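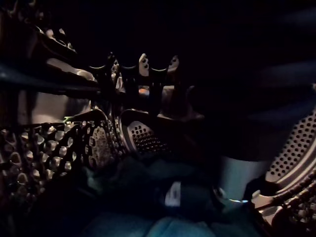 Attachment 1: inside of drum, teal item at the bottom

Home Tickets Machines Parts Log out
Search tickets... Go

Ticket: Stimside laundry room, washer 2
Opened by: Sanaa Ghoneim, 2nd June
Status: Waiting on reporter

Knocking noise during spin, worse with small loads. Same noise in March, and it stopped after the feet were leveled.

Maricica Lazăr: Is the teal item the whole load? One piece of cloth can bunch up and throw the drum off balance. Please check the care label before running it again.

Sanaa Ghoneim: Yes, one item. Ran it again with four towels. Quieter, still knocks near the end.

Maricica Lazăr: Take everything out and turn the drum by hand. Feel along both lifters for play. If one moves, leave the washer off and I'll order the part from Kulla.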